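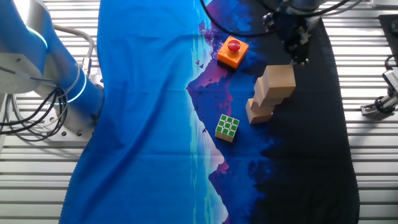 The bench at Grundetti. Two arms, one mat, three blocks stacked, a cube, and the red button.

About us

Grundetti is a small research group working on one question: how does a robot arm know it's about to mess up, early enough to do something about it? Everything else on this site comes back to that.

We're five people. We rent the upstairs of the old Nesholm building, two rooms and a kitchen. Front room is desks, back room is the bench. If you ring and get no answer we're in the back, try again.

How it started

Terence Pilkington and Wanda Urbańczyk were both working on grasping, different labs, same complaint. Arms were being scored on whether the pick worked. Yes or no. A pick that wobbled and nearly dropped the thing counted the same as a clean one. Terence wrote a long grumpy email about it one January, Wanda wrote a longer one back, and that was more or less the founding document. We still have it. It's not going on the website.

Kęstutis Petrauskas joined for the hardware, Manikandan Nair for the learning side. Anitha Poduval came in last and runs the trials, and rewrote most of how we do them. For the better.

What we do

The method is called Ostell. Short version:

A policy proposes a motion. Before the arm commits, a second, much smaller model looks at the same camera view and the joint readings and gives a number for how badly this could go. Low number, carry on. High number, the arm backs off a little, looks again, and gets a new proposal. It can do this up to 15 times on one pick before it stops and asks for a person.

The small model is trained on near misses. This is the part people ask about. Full failures are easy to label but there's not much in them, by the time a block is on the floor the interesting bit was two seconds ago. Near misses are where the signal is. Finger clips the edge of a block, the stack shifts, everything stays up. We go back through those by hand and mark the moment it started going wrong. Slow work. Everybody takes a turn, Terence included.

Results so far

Current set is 2903 trials, all run on our own bench, all labeled by us. Out of those, 419 are near misses by our definition (object moved when it shouldn't have, task still finished). That's a small number to train on and we know it. We tried padding it out with simulated ones and the small model got very confident and quite a bit worse, so the simulated ones came out again.

What we can say: with Ostell switched on, the arm knocks over fewer stacks. It's also slower. On easy picks, one object with clear space round it, there's no real benefit and you pay for the extra look anyway. On cluttered setups and anything leaning, the difference is plain enough that we stopped arguing about it.

What we can't say yet: whether it carries over to a different gripper. Kęstutis thinks mostly yes. Manikandan thinks no. Tests are running.

Why blocks and cubes

Visitors ask. Wooden blocks are cheap, they're the same every time you buy them, and a staggered stack is a very honest test of whether an arm is being careful. A Rubik's cube has hard corners and different colored faces, so we can tell which way it turned if it got nudged. The button is a solid, heavier sort of target with a shape that isn't a plain box.

The mats are there for the background. Early on we had everything on bare metal slats and the model did great, then fell apart the first time we put anything underneath the objects. It had learned the table. So now we swap what's underneath, the busier the better. Printed fabric is good, a mountain and a lot of dark trees give the vision side plenty to trip over, and fabric creases a bit differently every time you lay it down. Pale wood on a near black forest is one thing, pale wood half over a pink slope is another. We want both in the data.

Same goes for light. The back room gets strong sun on one side and for the first year we kept the blinds shut. Anitha opened them. Scores dropped for a while, then came back, and they've held up better since. Blinds stay open.

How we work

Trials in the morning, labeling after lunch. Thursday is the reading meeting, an hour, one paper, whoever picked it brings the food. No slides.

We write down what didn't work. There's a page for it (see Notes) and it's longer then the results page. The simulated data business is on there, so is the attempt at using sound, so is a gripper pad material that shed black crumbs over everything.

The reset routine is named Joseph. It puts the objects back between runs so we can leave a batch going. Joseph is not very good at stacks, so stacks are still done by a person.

Sharing

The first 2000 trials are avaliable to anyone doing non-commercial research, with labels and the labeling guide. Please do read the guide first, our idea of a near miss is narrower than most people's and you'll get odd numbers otherwise. The rest follows once the second pass of labels is done. Code for the small model goes out at the same time.

Found a wrong label? Tell us. A few groups have already and they were right most of the time.

Who's who

Terence Pilkington – evaluation, writing, emails
Wanda Urbańczyk – the Ostell method, lead
Kęstutis Petrauskas – arms, mounts, cables, anything with a bolt in it
Manikandan Nair – models and training
Anitha Poduval – trials, labeling guide, data releases

Visiting and joining

Visits are fine, mornings are best, write to Anitha first. Students welcome. Closed shoes please.

No open positions right now. We do take one intern at a time, for a full term. You don't need a robotics background, patience matters more, you will be labeling. Send a short note about something you built or measured, a page is plenty.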